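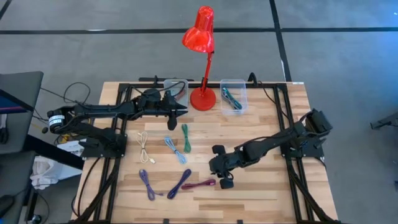 Vinham Workbench with Soltberg Table Lamp and Cable Bins

Product set: bench, lamp, two clear bins
Sold by: Teshome Bench and Storage
Page updated: 2021-07-03

The Vinham is a workbench for people who repair, sort and pack small things. It has a top from light solid wood and a black aluminum frame that goes all the way around. We sell it alone, or as a set together with the red Soltberg lamp and two clear plastic bins of different size.

The top

The top is made from strips of pale wood, glued side by side. The grain is easy to see and the strips are a little different from each other in tone. Please consider this when you order, as we can not choose the strips for one customer. If you need two benches to stand next to each other, write it in the order note and we will take both tops from the same delivery. They will be close in color, but never identical.

The surface comes oiled. A small cable, a screw or a black plug is quick to find on the pale wood, and this is the reason many of our customers gave for choosing it over the dark top we sold before. We recommend to oil again once per year. Many people do it in January, when the air indoors is dry from heating. Use a thin layer, wait, and wipe away what the wood did not take. Do not put hot soldering tools directly on the wood.

The frame

The frame is black aluminum extrusion. The rails have a slot along the full length, so you can fix a clamp, a hook or a vise where you need it and move it later without drilling. The slot nuts are included in a small bag — please check the cardboard before you throw it away, the bag is taped inside the lid.

The legs have flat feet. On carpet the bench stands well, but a thick carpet will settle under the weight, so check the level again after the first week and tighten the corner screws. For hard floors you can order rubber feet separately.

The lamp

Soltberg is a desk lamp in glossy red, with a thin stem, a round base and a conical shade. The shade tilts. You can turn it down to the work, or up to the wall when you want a softer light on the bench. We suggest to place it at the back near the middle, between the bins, so your hands have the front of the table free. The bulb is not included.

The bins

The two bins are clear plastic, and one is slightly larger. You can see the color of a cable through the wall without lifting it out, which helps a lot if you keep one color or one type in each bin. They have no lid. Additional bins can be ordered one by one, in both sizes.

How to sort cables on the bench

We are often asked for this, so we write it down here.

Lay the cables out on the wood in loose rows, not touching each other. Look at both ends of each one. Coil it in wide circles, following the bend which the cable already has, and put it in a bin with others of the same type. A tight coil looks neat, but it is bad for the cable near the plug. Bright colors such as magenta or teal are good for the cables you look for every day. What is left on the table at the end is usually without a partner, and can go to recycling.

Details

Article number: 142
Top: solid wood strips, oiled
Frame: black aluminum extrusion
Width of large rubber mat (accessory): 1000 mm
Warranty: 2 years on frame and joints
Assembly: 2 persons, hex keys included

Delivery and assembly

The set comes in flat boxes from our warehouse in Prornley. The top is heavy and should be carried on its edge, never flat, because the corners can be damaged on a door frame. Put the frame together first with all screws loose, lay the top in, and only then tighten. If one screw does not catch, loosen its neighbor and try again.

Returns are accepted for unused goods in the original box. A top that is already oiled again by the customer can not be returned.

For questions on spare parts or a different size, write to Obsa Mamo at the order desk. Please include the article number and, if something is missing, a photo of the label on the box.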